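Looking after the Rotix hand grippers: your questions answered

Beverley Henare looks after the folding table at Dosby and has collected the questions that come up most. Milagros Gaete added the bits on bushings and cables. If yours is missing, leave a note on the bench and we'll add it!

What are we keeping in good order?

One pair of hand-held grippers, left and right, plus the table they work over. Cloth folding is a lovely test for them, as soft fabric shows up a badly set finger straight away.
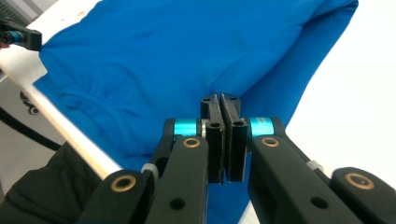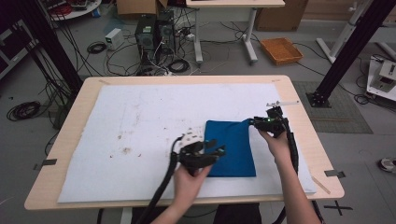
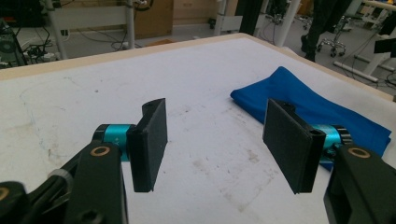
How do I know the finger pads are square?

Close the jaws slowly on a single sheet of paper and pull. It should resist evenly along the whole pad. If it swings out at one side, slacken the pad bolts a touch, close the jaws so the pads find each other, and nip the bolts up again. I love this job, it takes five minutes and the difference is huge.

The gripper drops thin cloth but holds thick cloth. Is it worn out?

Probably not! Start with the lining on the inside of the pads. Lint gets into the grip surface and it goes slippery. Brush it with a dry toothbrush, then wipe with a barely damp cloth and let it dry. If that doesn't help, change the lining on both pads together (never just one, or they'll close unevenly).

How often should the linings be changed?

We change ours every 2000 closes. The counter on the left gripper read 2552 once before anyone looked, and by then it was letting go of every hem it touched.

Do the brass bushings need oil?

No, please don't. Oil creeps on to the pads and then on to the cloth. Wipe the rings clean and work the links open and shut by hand. You want a smooth movement with no click. A click usually means side play, so wiggle each link in turn until you find the one that's moving, and tell Milagros.

Can I take the teal joints apart?

You can take them off, but keep the washers in order. Lay the parts out on a tray in the order they come away, and put them back the same way. Swap two and the fingers will bind halfway through the stroke.

What about the cables?

Leave a slack loop at the wrist, enough to turn your hand right over without a tug. Check where the cable goes into the body, as that's where ours have failed. Coil spares loosely, and please don't wrap them round the gripper!

How do I set the table up?

Lay the white sheet flat and tape it at the border. Then sit down and reach for each corner with both grippers. If you have to lean, move your chair, and leave the table where it is. Its position is set against the floor marks and shifting it means doing the camera check all over again.

How long does a full service take?

Allow 60 minutes for the pair on your first go. You'll get quicker. We do ours on a Saturday, starting at 9, with the radio on.

Where do the spare parts live?

Linings and washers are in the Anar drawers, second row. Bushings come from Masson, so let Beverley know when you open the last bag.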